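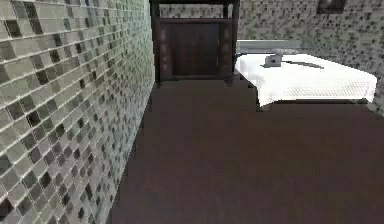 Beritside Shared Workshop
Progress report to the Mac an tSaoi Fund, small builds program
Project: Fluva, a fetching robot for people who drop things
Reporting period: second quarter, ending June

Summary for readers with one cup of coffee

Fluva now drives, stops, and finds the bed. It does not yet pick anything up from the bed, which the application said it would be doing by now. The base is finished, the arm is mostly finished, and the software is ahead of both of them, largely on account of living in a simulated bedroom where parts do not have to be ordered. We have $617 of the grant left. We are asking for no more money and one more quarter.

Where the build stands

The base is the second base. The first was made from a donated wheelchair chassis and had a turning circle better suited to a parking lot. The new one is plywood and aluminum angle, 22 inches across, and goes through every doorway in the workshop, including the restroom door, which it found without being told to. Both drive motors are mounted and wired. The battery tray slides out from the back, after a month in which it slid out from the back on its own.

The arm has five joints. Four of them work. The fifth, the wrist, uses a Juvatska gear unit that we bought used, and it has enough slack in it to wave. We have opened it twice, shimmed it once, and put it back together with the same number of screws both times. It holds position well enough to point at an object and poorly enough that pointing is all we would trust it with. A replacement would eat most of the remaining budget, so we are going to try a belt drive first. The parts for that are on the bench, in a tray labeled WRIST, next to the tray labeled WRIST OLD and the tray labeled WRIST OLD 2.

The stop button was your one firm condition in the award letter. It is big, it is red, and it cuts power to the arm and wheels together. Everyone with a key to the workshop has been shown how to hit it. Several have done so without being asked, which we are counting as training.

The simulated bedroom

Most of this quarter's hours went here, and we know from your comments on the last report that "time spent on the computer" looks thin as a line item.

The room is a plain one. It has a low bed with a white sheet, a tall dark cabinet, a brown floor, and speckled mosaic tile up the walls, in a quantity that would be a strange choice for anyone's bedroom. The tile came with the room model. We meant to swap it for painted drywall and then kept it, once we saw how badly Fluva handled it. All those small squares gave the vision software a great many corners to be confident about, and it was confidently wrong about where the wall was. Fixing that took three weeks. The fix also cured a problem we had been having in the real workshop with the pegboard, so the tile has earned its keep.

The cabinet caused less trouble than expected. It is large and dark and stays put, and Fluva uses it to work out which way it is facing. The white sheet was harder. With so little contrast on it, the depth estimate went soft in the middle of the bed, and on early runs the simulated arm reached down with great care and stopped well above the mattress. We now take the height from the edge of the bed, where there is a shadow underneath to work from, and carry it across.

The task in the simulation is to find a small gray item lying on the sheet, with a thin dark cord trailing off it, and decide where to take hold. The cord is there on purpose. Our early users told us that the things they lose on a bed are chargers, headsets and remotes, and half of those come with a tail. Fluva's first idea was always to grab the tail. It now prefers the body of the object in most starting positions, although if the cord is nearer the robot it can still be tempted.

There is nothing on the simulated floor in front of the bed. Real bedrooms will not be so kind, and a version with shoes in it is next on the list.

What went wrong

We promised eight test sessions in real homes and have held none. The arm is the reason. Driving a robot with a waving wrist into someone's bedroom did not seem like the way to make friends.

We also lost the better part of a Sunday to a fault that sent Fluva backward whenever it was told to turn left. Two wires were swapped. They were both yellow, and we had chosen yellow for both of them because there was a lot of yellow. The wiring has been redone in several colors, and there is now a diagram taped inside the lid.

The table saw was out of service for part of the quarter for reasons that had nothing to do with us, and the second base waited its turn along with everyone's bookshelves.

Money

Spending is close to plan, apart from motors, which cost more than we budgeted, and plywood, which cost nothing after another member abandoned a canoe. The Juvatska unit is listed under "arm, mechanical" with its original price. We have resisted adding a line for regret. Receipts are in the shared folder, including the one that went through the wash, which can be read if held up to a window.

Next quarter

Belt drive on the wrist by the middle of the quarter. If it still waves, we buy the replacement and stop being clever.

Clutter in the simulated bedroom: shoes, a bag, one laundry pile.

A full-size mock bed in the corner of the workshop, with a white sheet and a charger on it, so that we can compare the real arm to the simulated one under the same conditions. We have the bed frame. We are still looking for a mattress that we would be willing to describe in a report.

First four home sessions, starting with members of Beritside who have volunteered and have low beds. The other four would follow in the quarter after, with your agreement.

One question for you

The award letter says Fluva must return the object "to the user's hand." Would a tray count? Several of the people we talked to said they would rather have a tray, and given the wrist, so would we. If a tray is acceptable, we can drop the handover work from the plan and put those hours into the cord problem. We would need to know before the belt drive goes on, as the tray mount uses the same bolt holes.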